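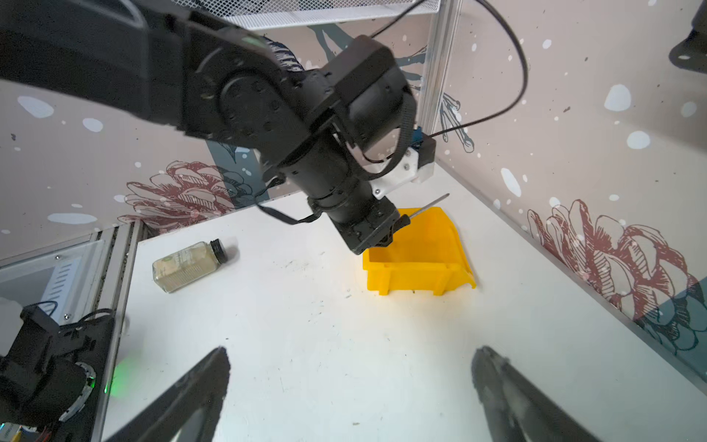
Do Yellow Parts Bins Belong in the Kitchen?

Every January the same tip comes back: buy a stack of open-front parts bins, the kind hardware shops keep screws in, and your spice problem is over. I have my doubts, and I've had three of the things in my kitchen long enough to say why.

First, the size. A small bin takes spice jars standing up only if you don't mind them tipping when you pull one out. Measure your tallest jar, cap included, before you spend a cent. Jessie Cowie, who sent me the tip, swears by laying them down with the caps facing out. Fine, but then you can't read the labels, so you end up writing on the caps.

Second, the sloped lip. It makes things easy to grab, I'll give it that. It is also where crumbs collect. A bin used for food things needs a wipe every week, and the inside corners want an old toothbrush. Let it dry upside down.

Third, skewers. People like to toss metal skewers in with the jars. Don't. The points stick up over the back wall and you will find one with your knuckle. Keep them flat in a drawer, or push a wine cork on each tip.

What about pale powders? Garlic, onion, ginger and white pepper look much the same through glass, and a faded label is no help. No bin will fix that. Put a strip of masking tape on the jar and write the name and the month you opened it. Smell it before you cook with it. If there's no smell, throw it out.

Where I will admit the bins earn their keep is under the sink. Sponges, spare plugs, brushes and the odd roll of tape all sit well in them, and you can lift the whole bin out when the pipe leaks.

Ismael Peixoto writes that he has 50 of them in his garage and likes every one. That's a garage. For spices, try a shoebox lid in a drawer for a couple of weeks first. Mine is still in there.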